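Kellcombe Travelers' Circle
Minutes of the regular meeting, 12 March 2025

Present: Philomena Mac Carthaigh (chair), Ciarán Hegarty, Donal Mulligan, Faraji Kioko, Shaohua Duan (taking the minutes), and a good turnout of members, several of whom had driven in through the rain and were given first go at the tea.

Apologies: the Cronin family, who are in the middle of moving house and send their love.

1. Welcome and minutes of the January meeting

Philomena opened by saying how glad she was to see so many faces after the winter, and she gave a special welcome to those who had not been since before the holidays. The January minutes were read. Donal asked that the line about the ferry be corrected, as he had missed the morning sailing and caught the evening one, and the minutes had it the other way around. With that change they were approved.

2. Money

Ciarán reported a balance of $2,942 with the hall rent paid up to the summer. Dues have come in from 54 members. He thanked everyone who paid without being chased, and said he would be telephoning the others in the kindest possible way. There was a short conversation about whether we still need a checkbook. It was left as it is for now.

3. The spring trip to Urkiven

This took up the largest part of the evening, as we all expected it would. Faraji has been in touch with the guesthouse at Urkiven and they can hold 11 rooms for us for 4 nights, with breakfast, so long as we confirm by the end of the month. The rooms at the back look over the river and the ones at the front look over the bus station, and Faraji suggested we draw for them. Philomena said she would gladly take the bus station, having slept through worse in her time, but it was agreed that the draw should be fair and include everybody.

The main question was how to get there. Donal is strongly in favor of the overnight train. He spoke at some length about waking up as the line comes down out of the hills, with the lights of the small stations going by, and I think he brought a good many people around. Ciarán was less sure. The sleeping cars are narrow, the bathroom is at the far end, and the train gets in before six in the morning, when the guesthouse will not have its doors open. He would take the daytime coach, which stops for lunch in Drornimell and lets you see where you are going. Faraji has done both and said that the coach is easier on the back but the train is what he remembers.

After a lot of friendly back and forth it was decided that people may choose. Those on the train will leave their bags at the station and find breakfast in the market, and those on the coach will join them for supper. Shaohua will collect names for each. Please let her know either way, even if you have told Faraji already, as she would like one list.

A member asked about the walk up to the old fort. Faraji said the path is steep for the first half hour and then gentle, and there is a bench. Anybody who would sooner stay in town will have the covered market and the little tram, which still takes coins only. Bring coins!

4. Family afternoon
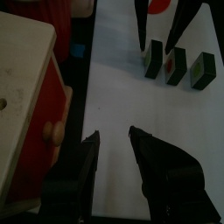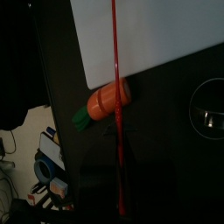
Toy cabinet with the red front (first photo); toy carrot on the table (second photo).

Philomena reminded us that the family afternoon will be held again before the spring trip, so that members with children or grandchildren can come and hear the travel talks without having to find a sitter. She would be grateful for a hand with sandwiches. Donal has offered to tell the younger ones about the night he spent in a lighthouse, a story that has grown a little over the years, and he promised to keep it under twenty minutes. Ciarán undertook to hold him to that.

5. Talks for the coming months

Shaohua gave us a preview of her talk on traveling alone by slow boat, and it was so interesting that we ran past the time set for it. Her point, if I may put my own point in my own minutes, is that on a slow boat you stop asking when you will arrive by the second day, and from then on you begin to talk to people. Questions followed on food, on seasickness, and on what to do with a wet coat in a small cabin (hang it on the inside of the door and put up with it).

Faraji will speak next on coming home after a long time away. He said he found it stranger to stand in his own kitchen after a season abroad than he ever did in any foreign railway station, and heads were nodding all over the hall. Several members spoke about their own homecomings — the mail piled up, the milk, the odd quiet of the first night — and Philomena suggested that we leave plenty of time for this sort of thing after the talk.

Ciarán would like one evening given over to maps. Please bring any that you have used and written on. Clean ones are welcome too, but he is mostly after the scribbles.

6. The lending shelf

Donal has put the guidebooks in order by country. He asks that borrowers write their names in the notebook, and that whoever has the book on mountain huts bring it back, no questions asked. We agreed to give away the oldest guides, with their bus times and hotel prices long out of date, but then people began picking them up and reading bits aloud, and in the end most of them went back on the shelf. Donal took this very well.

7. Other business

A member asked whether the circle might trade visits with the walking group in Drornimell. There was warm support for this — we would be glad of new company and they have a better kitchen. Philomena will write to them.

Faraji has a spare rucksack, medium, one strap mended, free to anyone who wants it.

Thanks were given to the Cronins, in their absence, for the ginger cake they sent along in spite of everything.

To be done:
Names for train or coach to Shaohua before the guesthouse deadline.
Faraji to confirm the rooms and arrange the draw.
Philomena to write to Drornimell.
Ciarán to telephone about dues.
Donal to look again at the old guidebooks when he feels up to it.

The meeting closed with tea. The next one will be in the same hall at the usual time.

Minutes by Shaohua Duan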